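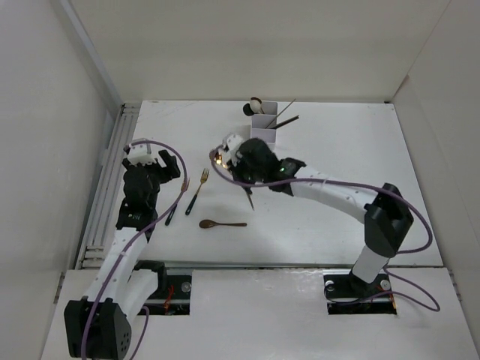 Anyone who has waited on cold noodles will tell you the last half mile is the longest, a reader wrote to us this spring, and she went on for two pages about a pad thai that had toured most of Covthorpe before it found her porch. I read every word, and I'm glad I did, because it sent me back to a question I'd been meaning to ask for ages: what does it take to get supper from a busy kitchen to your door while it's still worth eating?

So I spent a few evenings at Undstead, a little noodle place with 10 stools and a takeout window that hardly ever closes. On a Friday they'll send out 90 orders (more if it rains, and it does love to rain on a Friday), and the packing is a small art all its own. Broth goes in one tub, noodles in another, herbs in a twist of paper on top. Fried things get a box with holes punched in the lid, so the steam can wander off and leave the crust alone.

Then there's the matter of who carries it. Skostadero, the delivery service most kitchens in town use, lets a restaurant draw its own boundary, and Undstead keeps theirs small. They turn away good money from the far side of the river every week, and they hate doing it!

My advice, for what it's worth, is to order from somewhere close, leave the porch light on, and warm your bowls while you wait. The dumplings won't need it, but the soup will thank you.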